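Kistau Mobile

Kistau Mobile is a prepaid wireless carrier serving the island town of Kistau and the farming villages across the strait. It runs on a small network of its own and leans on a partner, Avport, for coverage everywhere else.
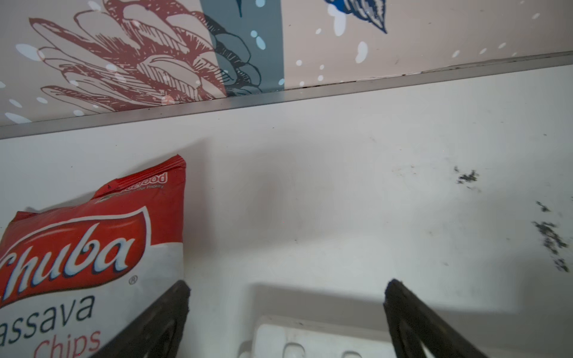 The carrier is best known for its rollover data plan, a wonderfully simple idea that lets customers keep unused data for as long as the line stays active. It is also one of the few small carriers to have built its own towers before signing a roaming deal, and the story of how that happened is a good one!

History

The company grew out of a radio repair shop run by Marisol Huanca near the ferry landing. Cell service on the island was patchy at best, and fishing crews relied on marine radio to reach their families. Huanca began by renting a single mast on Isereck Hill and reselling voice minutes to shop owners and boat crews. The first customers got their SIM cards over the counter in paper envelopes with the phone number written on the front.

Đức Kiều joined as network engineer when the company moved from voice to data. He redesigned the link to the mainland, replacing a leased copper line with a microwave hop – a huge step up in speed for a town that had been sharing one slow connection. The 4G network opened in December with 7 towers, and the old 3G equipment was kept running for another two winters so that people with older handsets had time to switch.

Network

Most of the towers stand along the coast road, where the bulk of the population lives. The Isereck Hill site is still the heart of the system, and every call that leaves the island passes through it. Its antennas reach well out over the strait, and ferry passengers can usually stay connected for the whole crossing.

The interior is harder. Steep valleys block the signal, and the village of Sydorenko had no indoor coverage until a low-power repeater was fixed to the roof of its grain store. The repeater runs on solar panels with a battery bank that lasts 60 hours without sun.

On the mainland, phones switch to Avport automatically. Text messages and calls cost the same as at home, while data is slowed after the monthly roaming allowance is used up.

Plans

All service is prepaid. The basic plan includes 200 minutes and a modest amount of data, and the larger one adds unlimited texts. Rollover applies to both. Customers can also send data to another Kistau Mobile number by text message, a feature that caught on quickly among students and is now used by whole families sharing one top-up.

The carrier passed 1,000 active lines on 2024-06-25. Top-up cards are sold at grocery stores, the ferry ticket office, and the original repair shop, which still fixes radios in the back room.

See also

Prepaid mobile phone
Microwave transmission
Roaming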